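Forum > Automation > Grippers and End Effectors > Faults

Gripper opens by itself in the middle of a fold

Posted by Brillholm

Hello all. We have a two-finger gripper on an arm that folds sport clothes, and since Wednesday it has a fault I can not explain. The arm takes the cloth, lifts it, and then the fingers open fully without any command. The log shows error 108 and after it the position value jumps to 2,423. Normally it never goes above 2,500 when open and stays near zero when closed. It happens with shorts and with shirts. I changed the finger pads already and there was no difference. Is it the motor or the software? I am a little afraid to put my hand there now.

Drallska

First, please do not put your hand there before the power is off. A gripper which opens alone can also close alone.

I had the same problem last December. For me it was the cable. It was fixed too tight near the wrist, so when the arm turned far, the signal was lost for a short moment and the controller went to its start position, which was open. Try this: power on, no cloth, speed very low, and turn only the wrist joint from one end to the other. Stay outside the reach of the arm and look at the log. If the error comes always at the same angle, you have a bad cable or a loose plug. I replaced mine and gave it more free length, and I ran 18 hours without the error.

Conneely

just reinstall the driver, worked for me

Drallska

A new driver will not repair a broken wire, but it costs nothing to try it after the wrist test. One more thing I forgot. Check what your controller does when the signal is lost. Mine was set to "open", and I changed it to "hold", so now the cloth at least

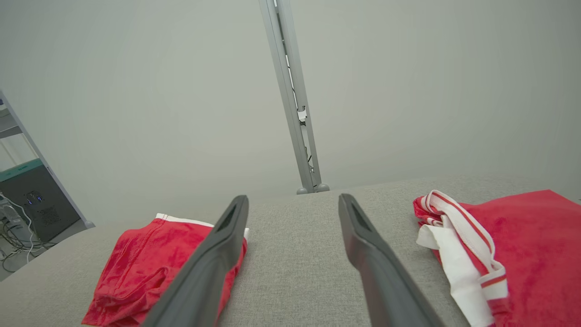

stays in the fingers until I come and stop the arm. Write here which angle you find.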